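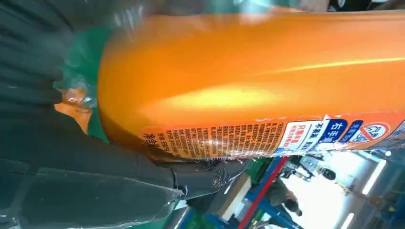
Yolanda Palacios
Product Editor, Home and Workshop

Verkano Shelf Liner, Ribbed, 19 in. wide roll

I put my first roll of Verkano down in my own garage one April, meaning to do just the one shelf over the workbench, and by suppertime I had done the pantry, the linen closet and the drawer where the batteries live. So you should know before reading any further that I'm fond of the stuff, and that I may go on a bit!

It's a soft, ribbed liner that you cut with ordinary scissors. There's no glue on the back. It stays put by its own grip, and when you want to wash a shelf you lift the whole piece out, rinse it in the sink and hang it over the shower rail. Mine has been through that more times than I could tell you and still lies flat (the very end of the roll does curl for a day or two, so lay a couple of heavy books on it overnight).

Cans and bottles stand nicely on it. On bare wire shelving anything with a narrow base leans, and one bump sends the whole row over like bowling pins. With the liner down, the ribs hold them upright, and you don't get those rusty rings on painted shelves that never quite scrub off. If your shelves are wire, buy the Firm version. The Regular is lovely in drawers but it sags between the wires.

Sizes and colors
19 in. x 10 ft, Regular, in Oat, Slate or Fern
19 in. x 10 ft, Firm, in Slate only
19 in. x 208 in., Firm, in Slate only (the long roll, best for a whole closet)

Please measure the depth of your shelf from the back wall to the front lip, and then measure it again at the other end. Older houses are full of surprises. Cut a little long and trim once it's lying in place.

Not suitable for
Inside ovens or on top of radiators. Freshly painted shelves, until the paint has cured for a good two weeks. Outdoor use in full sun, where the Fern in particular will fade.

What customers tell us

"Did my late mother's china cabinet with the Oat and it looks as if it came that way. Bought a second roll for my sister." Casimiro Quintana

"Good grip, easy to cut. Smelled a little rubbery when I opened it, gone by the next morning. I'd like a wider roll someday." Devendra Mittal

We have passed that last request along to Verkano more than once, and we'll keep at it.

Shipping and returns
Orders leave our warehouse by 3 p.m. Unopened rolls can come back to us within 30 days. Cut rolls can't, I'm afraid, so if you aren't sure of a color, ask for a free swatch first.

Goes well with
Brandau clip-on shelf dividers
Rutura label holders, pack of 200
Benítez stacking bins, small and medium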